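3.2 Tableware stock and the clearing surface

The household survey recorded tableware in each of the 14 participating homes at the point of use, before items were returned to storage. In most homes this was a cloth-covered table in or beside the kitchen. Storage furniture was recorded at the same time, as earlier work at Soltavis had shown that the distance between the table and the appliances affects how long dishes remain out after a meal (Innes and Bandara, submitted).

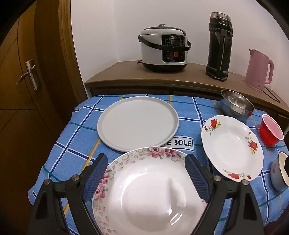
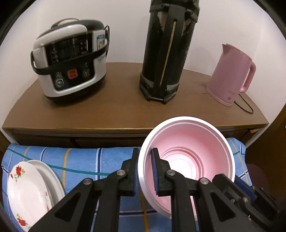
Figure 3. Covered table and appliance cabinet, household 7.

Household 7 was coded as "mixed stock, adjacent cabinet." Mixed stock denotes a set in which no single pattern or material accounts for more than half of the pieces in regular use. The household's floral plate, rose-sprayed deep plate, plain grey plate, steel bowl, plastic cup and enamel mug were each entered as a separate class. The appliances — a rice cooker, a tall black container and an electric kettle — were entered as fixed items, as the householder reported that they stay on the cabinet all day and are not put away between meals.

Two coding problems came up repeatedly and should be noted. The first concerns deep plates. Coders disagreed on whether a deep plate should be grouped with plates or with bowls, and the disagreement followed the coder's own household practice. We resolved it by stacking behavior: a piece that the householder stacks with flat plates is a plate. The second concerns basins. A plastic basin may serve for washing produce, for carrying dishes to the sink, or for storage of small items, and householders often named more than one use. Basins were therefore excluded from the tableware count and listed under transport items, with all stated uses retained.

Patterned table coverings were treated as part of the surface. Their condition and material were noted by hand, but the pattern was left out of the coding scheme. Navaratnam (personal communication) has suggested that grid patterns may encourage alignment of pieces during setting. Our data do not allow a test of this, and we leave it aside.

Clearing order was taken from interviews conducted in March. Householders were asked to state which items they remove first, which last, and which remain. Flat plates were named first in the majority of interviews. Cups and mugs were named last, and in 3 homes they were said to stay on the table until the following meal. Interview statements were coded independently by two of the authors — differences were settled by a third — and the final list of 600 statements forms the basis of the analysis in Section 4.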